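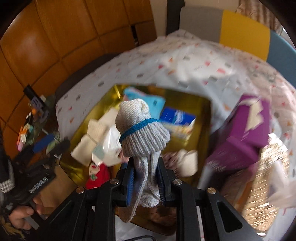 Darcy Li asked whether the failed grasps should stay in the Bokuvora set. She said she would sooner keep a dropped item and the second try than throw out the whole recording, as long as the drop is marked.

Agreed. Drops stay in and get their own label. Recordings where the operator stops to talk or fix something come out.

Item 2. Count so far
The target for the tray tasks is 100 usable recordings. We have 81. Glove pickups are well covered. Small wrapped items are short, and the next sessions should go to those first. Two-handed recordings count as one, even though each gripper saves its own file.

Item 3. Sync between grippers
The left and right files still drift apart on longer recordings. Trevor lines them up at the start but does not check again at the end. Until that is changed, no recording is to run past 30 seconds. Darcy will write the end check and try it on the old files before anyone records more.

Item 4. Tables and backgrounds
Request to move the tray and change what is around it between recordings. Too many of the early ones were done with the tray in the same spot. Operators will shift it after every few tries and note the change in Indent. No need to clear the table.

Item 5. Labels
Two people labeling the same recording do not always agree on where a grasp begins. Rule for now: it begins when the pads touch the item. Old labels will be fixed as they come up.

Carried over to July: storage costs on Jendum.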